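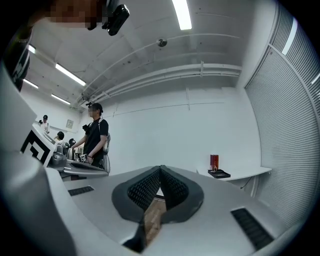
Grolville demo collection, minutes, May 10, 2025

1. Count. 1,358 usable examples in the Shemweta set so far. Kitchen tasks ahead of desk tasks, so desk gets priority till the gap closes.

2. Rejects. 12 runs thrown out, mostly marker hidden by a sleeve or hand. Agreed: sleeves up, marker cubes facing out. Hukbridge want rejects kept in a seperate folder, not deleted.

3. Desk task. Mug and tray. Start position to change every 7 runs, otherwise the model just learns one spot. Both grippers in view before start is called.
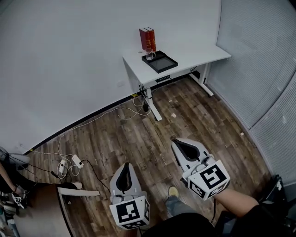 Desk station, mug on the tray, two grippers.

4. Cables. Power strips to be moved off the walkway. Agreed, no discusion.

5. Next. Warkov to send 2 spare pads. Review of first training run in October.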